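Altum Countertop Microwave: Staff Kitchen Review
Prepared by Ingeborg Rathjen, Facilities Office

The Office reviewed the Altum over one term in the shared kitchen at Figueroa Hall, a residence built in 1937 and home to 136 students. The unit replaced an older Brillis model whose door latch had failed twice.

Heating was even with soups and rice. Frozen meals needed a pause and a stir halfway through, as the printed directions advise. Residents found the controls easy to learn, although the end signal is loud and cannot be turned off — a concern in a hall with bedrooms close by.
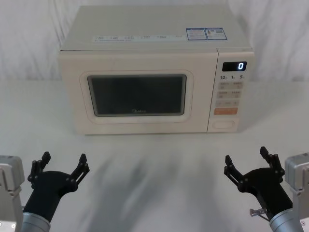

Cream-white microwave oven with labels along the top.

Cleaning takes little time. The turntable lifts out and fits a standard sink. Staff should not use rough pads on the inside walls, which mark easily.

At 133 dollars, the price falls well under the Office limit of 200 dollars per appliance. The Altum is approved for shared kitchens on all floors except the quiet floor. Orders may be sent to Panya Bunnag.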